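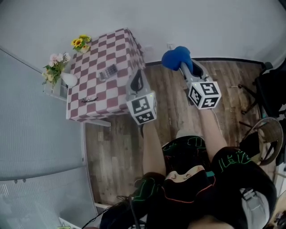 The Small Room, Revisited: Notes on a Table and Its Cloth

This blog has so far concerned itself with larger undertakings, among them the relocation of the Garico office and the reorganization of the paper archive. The present entry addresses a more modest subject. Over the past season the small room at the end of the Gurkitero corridor has been furnished for regular daily use, and several readers have written to ask how the arrangement was reached.

The central decision was the tablecloth. The table itself has white legs and a plain appearance, and in a room with pale walls it made very little impression. A maroon and white check was selected after 2 others had been considered and returned. The first, a solid cream, was judged too close in tone to the wall. The second, a narrow green stripe, was acceptable in the shop and considerably less so at home. The check has the advantage of a generous drop. It falls over the front and the sides of the table, and it gives the room a definite color against the wooden planks of the floor.

Readers should note that a cloth of this kind must be purchased with the drop in mind. The measurement required is the length of the tabletop plus twice the desired overhang, and the same calculation must be repeated for the width. The author neglected the second calculation on the first attempt. The cloth was exchanged at Bakalis without difficulty, although the process took 11 days.

Flowers

Two arrangements are presently kept in the room. At the back corner stands a small white vase with artificial blossoms in pale pink and white, with green leaves. Behind it, close to the wall, is a low container of yellow sunflowers. It had been intended that only one of the two would remain. The pink and white bouquet was the preferred choice, being the quieter of the pair, but the yellow proved agreeable with the maroon of the cloth and both have been retained.

Artificial flowers require some maintenance. Dust settles in the folds of the petals and is not always apparent until the flowers are moved. A soft, dry paintbrush has given satisfactory results. Water should be avoided unless the maker's label specifically permits it, as the color in some stems will run.

Items Kept on the Table

The rule adopted in September is that the table should hold only what is in use that day, together with the flowers. Eyeglasses are the customary exception. They are set down near the front edge with great regularity, and a tray offered for the purpose has been ignored. Small items of the handheld sort are permitted, provided they are returned to the drawer by 5 in the evening.

Soft things are governed by a separate policy. The blue plush, rounded and somewhat like a heart in shape, has no assigned place and is found wherever it was last wanted. A basket has been proposed for it. No decision has been taken.

The Floor and the Wall

The walls have been left plain. A print from the Trimum series was hung briefly and then removed, as it competed with the check. The black baseboard supplies a sufficiently firm line between wall and floor, and no further decoration is planned on that side. There is a wall outlet to the right of the table, just above the floor, which will be convenient if a lamp is added before winter.

The question of a rug remains open. The planks are pleasant underfoot and simple to sweep, and a patterned rug beside a checkered cloth would call for some care in selection. Samples in plain gray and in oatmeal have been requested, and the results will be reported in a later entry.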